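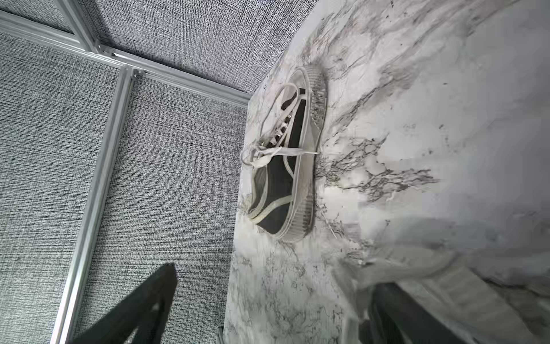

倒着走

许可证是前一天下午四点五十发下来的，离市政厅关门还有十分钟。Ásdís Bjarnason在柜台前把它读了两遍，然后问窗口里的人，第六条是什么意思。

窗口里的人说，就是字面的意思。

第六条写着：游行队伍经Holst桥由西向东行进，全程面向东岸，不得掉头。

“那我们怎么回来？”

“许可证只管去，”那人说，“您申请的也只是去。”

申请表确实是她填的。“行进方向”那一栏只有一行格子那么宽，她写了“向东”，觉得人走到对岸自然会回家，用不着向政府报备。她在Prastemau教了半辈子地理，没想到会栽在一个方位上。

游行的起因是桥。Holst桥1925年通车，一头是住宅区和菜市场，另一头是医院、墓地和唯一一家能修假牙的诊所，所以镇上的人到了一定年纪总要往东走。春天的时候，市长Anselmo Godoy宣布把桥交给Premutell公司管理，行人过桥刷卡，单程收费。公告里管这叫“步行体验升级”。升级的内容包括两排闸机，和一块感谢市民耐心等待的牌子。

我当时在《Gruruvlow晚报》跑市政，这份报纸的名字外地人念不出来，本地人懒得念，都叫它“那张纸”。主编Melahat Kurtuluş派我去，交代了三件事：别写错名字，别替任何一方数人头，六点以前交稿。她年轻时报过一次罢工，把人数多写了一个零，此后工会每年给她寄贺卡，她一直觉得这是一种羞辱。

队伍上午十点在西岸集合。标语大多是自家床单改的，有一条还看得出枕套的花边。面包店老板举的牌子上写着“我奶奶过桥没刷过卡”，他奶奶就站在旁边，举着另一块，写的是“我现在也不刷”。负责现场的警官是Ulises Vergara，一个走路很慢的人，手里拿着许可证的复印件，用荧光笔把第六条涂成了黄色。

“Bjarnason老师，”他说。他上过她的课。

“Ulises。”

“您知道第六条。”

“我知道。你当年把南北画反了，我可是给你及格的。”

他把复印件折起来，放进口袋，过了一会儿又拿出来，大概是觉得收起来像在表态。

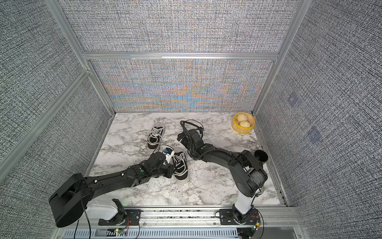
过桥本身没什么可写的。风很大，床单全裹在举床单的人身上，喊口号的那位喊到一半呛了一口，后面的人以为是新口号，也跟着咳。闸机还没通电，挡板全朝一边歪着，大家侧着身子挤过去，有位先生习惯性地说了声谢谢。

到了东岸，Premutell派来的代表正等在那里。她叫Kirsten Kragh，穿一件公司发的浅蓝色风衣，胸前别着一枚写有“我在听”的徽章。她在折叠桌上摆了纸杯和意见表，意见表第一题是：您对新的过桥体验有多满意？选项从“满意”开始，到“非常满意”结束。

“不满意的填哪里？”面包店的奶奶问。

“可以写在背面。”

奶奶把表翻过来。背面印着公司的广告。

Ásdís站上花坛边沿讲了几句话。她讲得不长，基本上是一堂课：河从哪里来，桥为什么修在这里，从前摆渡要等多久。讲到一半有人举手，她下意识地点了名。那人问中午之前能不能结束，家里炖着东西。

然后就到了回去的时候。Ulises Vergara已经先一步退到桥头，站在路中间，样子很为难。

“按许可证，”他说，“队伍在桥上必须面向东岸。各位如果要散了，以个人身份回去，那没有问题。队伍不行。”

“什么叫队伍？”

“两人以上，带标语。”

“我和我老伴呢？”后面有人问，“我们俩就一条床单。”

警官低头看许可证。许可证上没有写床单的事。

后来很多人说主意是自己出的，我只能说，我看见的是Ásdís Bjarnason转过身，脸冲着医院和墓地，把背对准了西岸，向后迈了一步。她停了一下，又迈一步。面包店老板扶着奶奶跟上去，也是倒着的。接着一排一排都倒了过来，后脑勺朝着家。

“面向东岸，”她从警官身边退过去的时候说，“没有掉头。”

Ulises Vergara把第六条又念了一遍，这次念出了声，连标点都像在掂量。念完他用对讲机请示。对讲机那头沉默了很久，问他这些人在往哪里走。

“往西，”他说，“但是朝东。”

那头让他再说一遍。 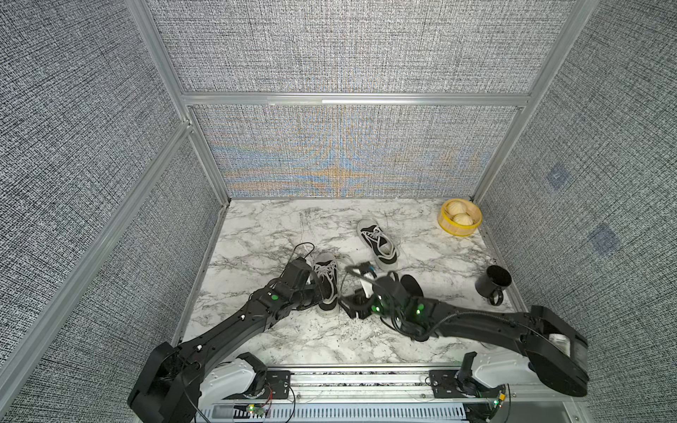

一支队伍倒着过桥要用45分钟，去的时候连一半都没用到。主要是没人看得见后面。每隔一阵就有人撞上人，道歉，再撞上同一个人。闸机那里尤其难办，挡板是朝着另一个方向歪的，队伍最后的人，也就是最先到的人，得伸手往背后摸。Vergara警官在旁边走，起初正着走，走着走着发现这样他就得背对整支队伍的脸，不成体统，于是也转过来，倒着维持秩序。“左边有台阶，”他一路说，“您的左边。不对，是您现在的左边。”

Kirsten Kragh站在东岸送我们，这么说是因为每一个人都在看着她。她先是微笑，后来不知道该笑多久。整个镇子面朝着她，慢慢变小，谁也不挪开眼睛。她事后告诉我，她在客户关系岗位上做了很多年，受过应付辱骂的培训，没有受过这种培训。大概在我们退到桥中间的时候，她把徽章摘了下来，想了想，又别回去，别歪了。

下午三点，市长召开记者会。Anselmo Godoy说他充分尊重市民行走的权利，不论采取何种朝向。有记者问那收费的事怎么办，他说收费是单程的，当初的设计没有考虑到一个人既在离开又没有转身的情形，需要请法律顾问研究，在研究出结果之前闸机暂不通电。他说这话时的神情，好像是自己刚刚做了一个很有魄力的决定。

我五点四十交了稿。Melahat Kurtuluş从头看到尾，用铅笔在第二段画了一个圈。

“你写警方说大约1000人。”

“警方是这么说的。”

“主办方说多少？”

“主办方也说1000人。”

她把铅笔放下了。干这一行这么多年，她没见过两边报同一个数字，第一反应是有人串通。她打电话给警察局核实，接电话的正好是Vergara。他说数字是他从申请表上抄的，因为桥上人都倒着走，他数到后来弄不清数过的是哪一头。她又打给Ásdís Bjarnason，后者说那是她填表时随手写的，格子太窄，再多一位就写不下了。

Melahat把那个数字划掉，改成“许多人”，又嫌软，改成“不少人”。标题她想了更久。我写的是《市民倒行抗议桥梁收费》，她说“倒行”后面容易让人想到“逆施”，读者会以为我们站在市长那边。最后见报的标题是《Holst桥昨日有人通过》，在第三版，旁边是诊所的广告，假牙八折。

闸机到现在也没有通电。法律顾问的意见书据说写好了，在市政厅和Premutell之间来回送，送文件的小伙子每次都得走那座桥。上个月我在桥上碰见面包店的奶奶，她一个人，提着刚取回来的假牙，正倒着往西走。我说您不用这样了，没有人管。她说她知道，这样走膝盖不疼，然后让我看看她身后有没有自行车。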